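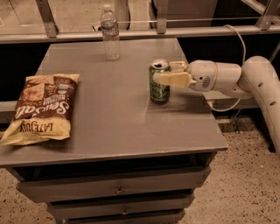

*Drilla Flokix gripper closed on a soda can just below the rim. Chips and a water bottle share the tabletop.*

**Bench report: Flokix two-finger gripper kit**

The Flokix kit from Drilla is sold as an add-on for light service arms that pick up ordinary household and break-room items. It includes the gripper, a wrist housing, two sets of finger pads, a cable set and a license for the grasp software. List price is $1,597. The arm, the base and the head camera are not included, and the quote form does not make this clear until the second page.

We ran the kit through November and logged 1,000 grasps. Some 600 of those were on beverage cans; the rest were split between bottles and bagged snacks. Items were set out on a low table with a flat top and left in whatever position they landed. The operator did not square them up for the camera.

Installation took most of an afternoon. The wrist adapter fits the common bolt pattern, but the supplied screws are short for a thick flange and we substituted longer ones. Both cables run outside the arm and need enough slack for full wrist rotation. Too much slack and the loop passes in front of the head camera on a left-side reach. The manual gives a single cable length for all arms, and we ended up setting ours by trial. A second clip point on the housing would help.

Standing cans are the easy case. The default approach brings the fingers in from the side and closes them near the top of the can, where the wall is stiffest. Factory grip force is set for a full can. On an empty one, reduce it two steps. The software has no way to tell full from empty before contact, so the operator either picks a setting in advance or accepts a few dents. A force ramp is listed as a future update with no release date.

Bottles gave more trouble than the spec sheet suggests. Clear plastic is poorly detected against a busy background, and the planner sometimes aimed for the label band alone. When the label faced the camera, results were good. When it was turned or torn, the fingers closed behind the bottle or stopped short. Moving the table so that a plain surface stood behind it cut these misses noticeably.

Bags laid flat are supported on paper only. The fingers need a raised edge or a fold to close on, and a puffed bag in the center of a table offers neither. A bag with one end past the table edge can be pinched there, provided the approach is switched by hand to the edge routine. Printing orientation made no difference. The detector handled upside-down packages as well as upright ones.
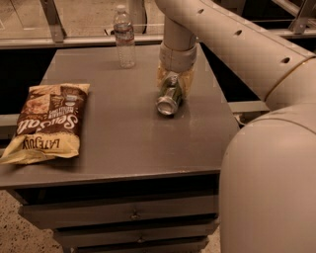
VADVILLE, Dec 28, 2022

Crushed cans were added to the test list at the request of readers with recycling stations. A dented can on its side has no consistent diameter and the shiny end throws reflections, so the side approach is a poor choice. Flokix switches to a vertical approach when it classifies an item as lying down. The gripper descends from above and takes the can at one end, with the body still in contact with the table. The pads are soft enough to follow the dents.

Two points on the vertical routine:

- Set the table height in software to the actual surface. Our first value was slightly low and the fingertips pressed into the top on each pick.
- Leave the lift speed at the default. At the faster setting the free end of the can swings and may strike neighboring items.

The forearm comes close to upright during these picks and the upper arm crosses over the right side of the workspace. Tall items should be kept to the back or left. There is a keep-out zone tool for this, but it is saved per session and has to be drawn again after a restart.

Drilla rates the pads for 2,000 grasps. Ours are at half that and show light glazing on the inner faces, with no change in hold. Replacement is a press fit and needs no recalibration.

We can recommend the kit for cans, standing or crushed, and for labeled bottles in a controlled setting. Buyers whose main item is bagged snacks should wait for the next software release. The demonstration unit stays at the Vadville bench through the end of the loan period, and subscribers may send test items with a note giving the weight and the preferred starting position.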